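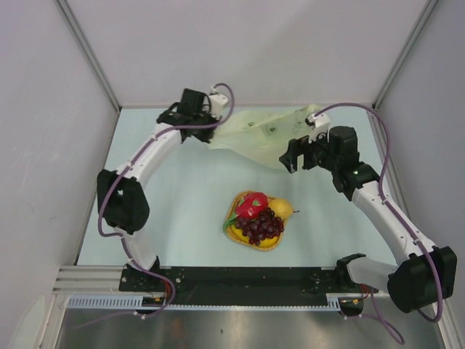
Two arms, a thin shopping bag and the fruit tray at the Bondwood workshop.

Tips for comparing grippers on soft and thin things

In our workshop at Bondwood we compare grippers by giving them household work. A gripper that holds a steel block very well can still be helpless with a plastic bag, and most people who write to us want to handle bags, socks, lettuce, things of this kind. I collected below the habits which saved us the most time. They are for small table arms, the size that fits in an enclosure you can build yourself.

Start with the bag

A thin bag is the hardest and also the cheapest test piece. Buy a full roll of the same kind and keep it with the tools. We went through 700 of them with the first two pairs of fingers, Brisell and Loureiro, and I was glad that they all came from the same carton. When a bag becomes soft from use, take a new one and write it in the notebook. An old bag is easier to pinch, so the second pair of fingers will look better than it is.

Lay the bag down crumpled. In the beginning I was making it flat with my hand before each try, and both pairs had good results, and afterwards in real use both were bad.

Choose fruit of different shapes

Artificial fruit keeps its size for the whole month of August, and real fruit does not. Take a banana, something round, something with points or leaves, and a bunch of grapes. A dragon fruit is excellent for this: the tips catch on the bag and you see at once if the arm is pulling too strongly. Put everything in a low tray. A woven tray slides a little when it is pushed, and with some fingers you will need a bit of removable putty under it.

Make the fingers the only difference

Same arm, same speed, same closing force, same place of the bag. If you change fingers and also move the wrist camera, you compare nothing. I know it is boring. My colleague Beatriz Henriques draws the outline of the tray on the table with a pencil and this is enough, you do not need a jig.

Give one arm the opening and the other arm the fruit. After that exchange them and do the whole series again. Two arms of the same model are not really the same, and our left one has more play in the elbow than the right one.

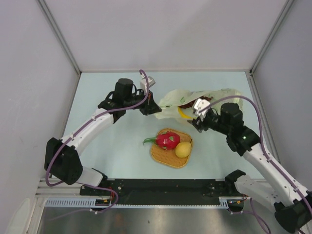 Reading time: 5 min

Getting hold of the edge

Look at the moment when the fingers go into the mouth of the bag. The right arm is there in the picture, with the banana already inside and the dragon fruit on the tray. This moment decides nearly everything. Wide fingers push the edge away from them. Slender fingers enter well, but they can go through the plastic if you close hard, so begin with the lowest force and increase in small steps.

Brisell fingers took the edge more often on the first try. Loureiro fingers kept it longer when the bag became heavy. For a kitchen job I would take Loureiro, for sorting light packages Brisell. Other people may have another opinion, and the difference was smaller than I expected.

Keep the cable out of the work

Clip the cable along the outside of the links and leave a generous loop at the wrist. Move the joint slowly through its full range by hand, power off, before you fix the last clip. A cable that is too short pulls on the gripper, and you will blame the fingers for it — I did this for two days.

Controller settings

Write down the settings on paper also, next to the results. We compared a Pritthorpe controller with our older one and the number that mattered was the position at which the jaws were considered closed. With a value of 2,095 the software believed it was holding a bag when it was holding air. At 2,000 it was correct. Your values will be others, but do the check with an empty gripper first, then with one layer of plastic, then with two.

Light and walls

Plain pale walls are good for the cameras and bad for your eyes when the bag is transparent. Bags with some printing on them are easier to follow on the recordings. Clean the table with a dry cloth between series. Do not use spray, it leaves a film and the bag begins to stick.

When to stop

Decide the number of tries before you begin and do not add more when your favorite is losing.

Gualtiero Bianchini

Comments

Zubaida Rajput: Very useful, thank you. Did you try to put tape on the fingertips? With my bread bags it helped a lot, but it collects dust after one morning.

Gualtiero Bianchini: Yes, cloth tape. It is good for one series, then I change it. Please put it on both fingers.

Hefin Meredith: The closed position check fixed my problem. Mine was reporting a grip every single time and I had already ordered new motors!

Rosário Cordeiro: Could you do the same with net bags for onions? The jaws get caught in the holes and then they can't let go.

Contact Bondwood | © Bondwood Workshop Pages | Back to top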